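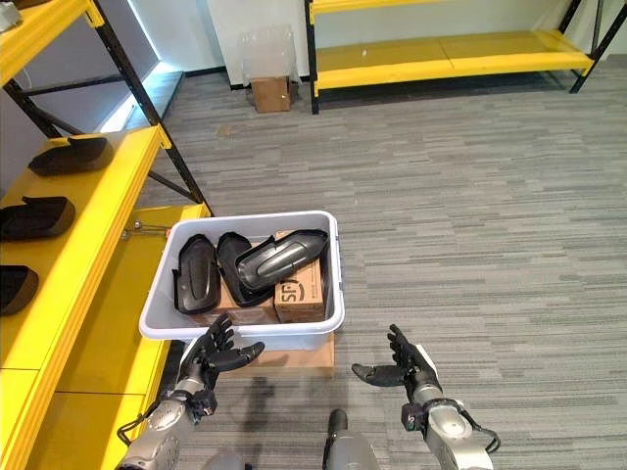
Grastura, October

The open bin is the weakest point in most small-parts storage, and the usual remedy, a better label, does little for it. My view is that mixed bins should be allowed only for parts that survive being leaned on.

Take moulded shells of the sort shown, long and rounded at the toe. They do not nest unless they are identical and face the same way. Put three in a grey bin with a carton and each settles at its own angle: one nearly upright, one tilted over it, one lying across the top against the box. The volume is used badly, and a glossy face ends up in contact with a cardboard edge. Cardboard is mildly abrasive. On a matt part the mark hardly matters. On a gloss part it can mean a reject.

Cayetano Llorente, who ran the stores at Moya for many years, held the opposite view. He argued that dividers cost more than scratches, and that a picker with a clear sight of the contents makes fewer errors than one who has to open sleeves. On the second point I agree with him. On the first, his sums covered fasteners and brackets, where a scratch costs nothing.

The figures at Brarker were less kind to the open bin. Out of 2,000 shells checked on return to the shelf, 82 had surface marks that were absent at goods-in. A slotted insert for the same bin takes 6 parts upright and can be cut from scrap board, provided the slots are lined.

Cartons should have their own bin. A small box standing in a front corner takes up floor area, hides its own printing as soon as something rests on it, and becomes a prop for whatever is placed next. If it must travel with the shells, lay it flat at the bottom and put a liner above it.

The bin itself should stand on a shelf or a trolley. A flat carton on carpet is acceptable for an hour of sorting. It is a poor place to keep stock over a weekend, and on a Friday afternoon that is where a good deal of stock gets left.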